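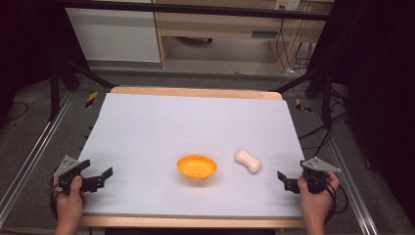 Review: The Ornstead Paired Hand-Held Gripper Kit for Demonstration Recording

Reviewed by Sanaa Cherkaoui, Monday, July 9, 2018

14 shares | 6 comments

Ornstead supplies its kit to laboratories that teach robot arms by human example. The operator holds one gripper in each hand and performs the task directly, and the recorded motion is later used to train a control policy. Our group at Rukdale used the kit for 15 working days on short tabletop tasks with small household objects, among them an orange bowl and a bone-shaped piece.

Handling is the strongest point. The two black fingers stay in view during an approach, and new operators were comfortable after three practice runs. The cables are less welcome. They trail from both grippers, and wide movements of the right arm were sometimes held back by them.

For each task we recorded 40 demonstrations and trained one policy. With the objects near their usual starting positions, the results were steady. When the bowl was moved toward a corner of the board, the policy often closed the fingers too early. Demyd Polishchuk repeated the training with more varied starting positions and saw fewer early closures — an improvement we credit to the data and not to the hardware.

Calibration took eight minutes each morning. The manual covers it in one short page and omits the order in which the two grippers should be connected.

The kit is recommended for groups with a fixed work area. Those who need to record in several rooms should wait for a cordless version.

2 people found this review helpful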